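The hand that waits before it squeezes

Soft things are hard for robots. A steel cube has the same width each time you pick it up, but a piece of felt changes its shape as soon as two fingers touch it. At Clindier, a small laboratory above a bicycle shop, Tullio Grasso has spent the winter on this problem.

His method is called Jaremus, and the idea behind it is simple. The arm closes its fingers slowly, stops at the first contact, and compares the wrist camera's view with the view from a moment before. If the cloth has moved more than the fingers have, the grip is judged too weak and the fingers close a little further. There is no force sensor in the hand. All the information comes from the camera.

Grasso trained the system on 200 grasps which he guided by hand, most of them in the evening when the building was quiet. He prefers toys to laboratory samples. "A toy has seams and labels and strange corners," he told me. "If I use only clean squares of cloth, I learn about clean squares of cloth."

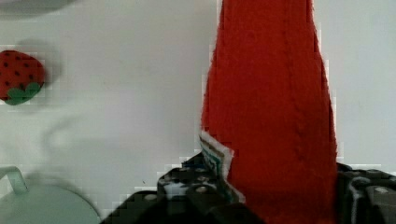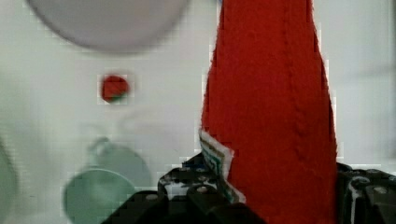 Red fabric between the two black fingers, as the wrist camera sees it.

What the numbers say

In the October test the arm made 79 attempts with objects which were not in the training set. With the older method, where the fingers always close to a fixed width, 49 attempts ended with a good hold. With Jaremus only 3 failed, all of them on the same thin scarf.

Říha, the company which lent the computers, would like to see the method in laundry sorting. Grasso is more careful. The slow closing makes every grasp longer, and he has not yet tried it with cloth that lies in a heap. He also wants to repeat the test under the poor light of the Beler warehouse, where the camera will have less to work with.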